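Workshop notebook, paste and paper

Carrying on from the last page, where I ran out of room in the middle of grumbling about the spine linings. The short version for anyone picking this up cold is that I've gone back to cooked wheat paste for paper repairs and kept the Nuna glue for spines only, and I want to get down what I did while I still remember it. Books are on the green cloth for now, stacked flat. 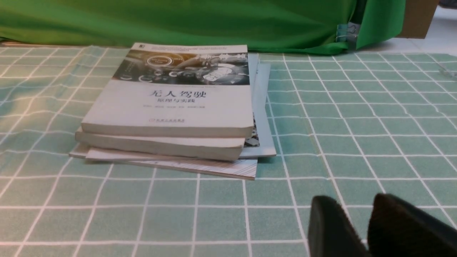

Skikport, September

Started before eight this morning with the kettle on and the windows open, and it was damp enough outside that I shut them again within the hour. Our air here is never really dry (you can smell the harbor from the sink!), and I do think we forget how much of our trouble comes from that. The Fokstead tissue I cut yesterday had cockled in the folder overnight, so I put it between boards under a weight and went and made the paste first, which is the wrong way round but there we are.

The paste: flour and cold water stirred to a thin cream, left to sit while I swept up, then cooked low and slow with the flat spoon until it went glassy and came off the bottom of the pan in a sheet. I made 200 grams and that was far too much, as it always is. Pushed it through the sieve twice. The second pass felt fussy but it was so much nicer under the brush that I'll go on doing it, and I would gently encourage whoever shares the pan to do the same.

Tore the tissue along a wet line instead of cutting it, so the edges feathered out. Grain running with the spine every time. I got one piece crosswise by mistake and it curled up like a wood shaving the moment the paste touched it, so that one went in the bin and I had a cup of tea.

Job 2709 is the one with the loose title page. The old repair tape lifted with a bit of warmth and patience, but it has left a yellow stain I don't care to chase any further. Lined the back of the tear, blotter, board, small weight. I changed the blotter after ten minutes and then again before lunch. Please, if you are passing and the blotter feels cool to the back of your hand, change it. I would rather it was changed too often.

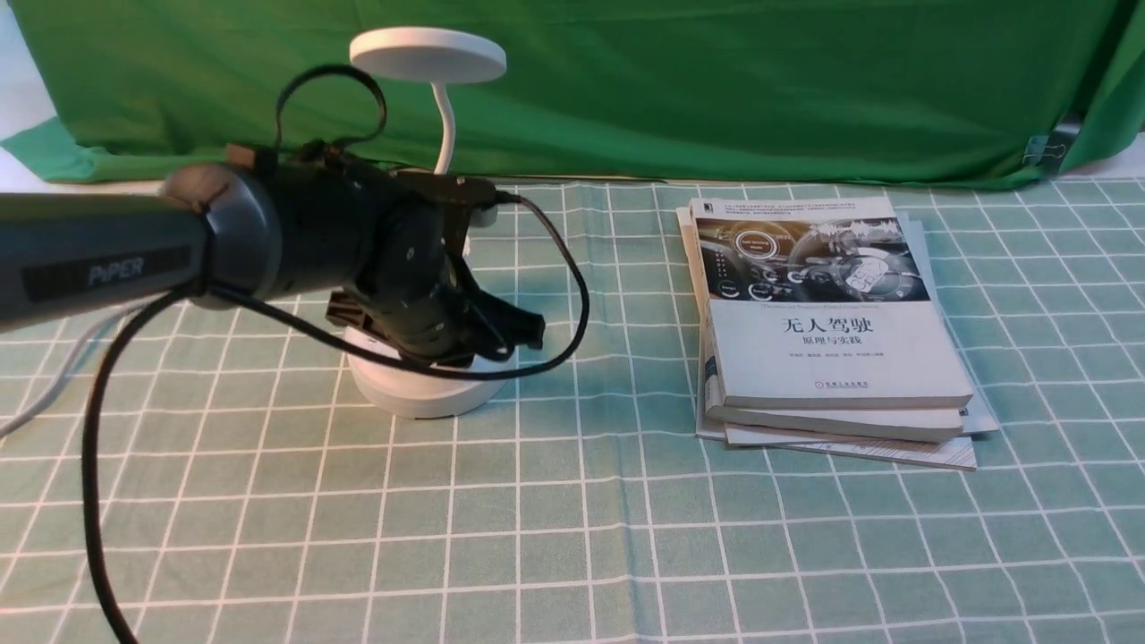

Pressing

The Alexiou press is pulling to the left again. I put a sheet of carbon paper between two clean boards and wound it down, and the mark was dark along one side and barely there on the other. Shimmed it with a strip of gray board and tried again, much better, though I'm not calling it cured. It needs the platen taken off and looked at properly, and that's a job for two people and a morning with nothing else in it.

Everything is to stay in for 16 hours, with only moderate pressure. I know the temptation is to wind it down hard, and I've done it myself more times than I'd like, but with fresh paste all you get is a shiny patch where the repair is and a faint ridge round it that you can feel with a fingertip forever after.

Left over

Spare paste is in the small jar on the cold shelf, with a little water over the top. Sniff it before you use it. We are nearly out of blotter in the larger size, and I'd like to try the heavier Fokstead tissue on the next torn hinge if there is any left in the drawer. I still can't find the good bone folder, the one with the chipped end.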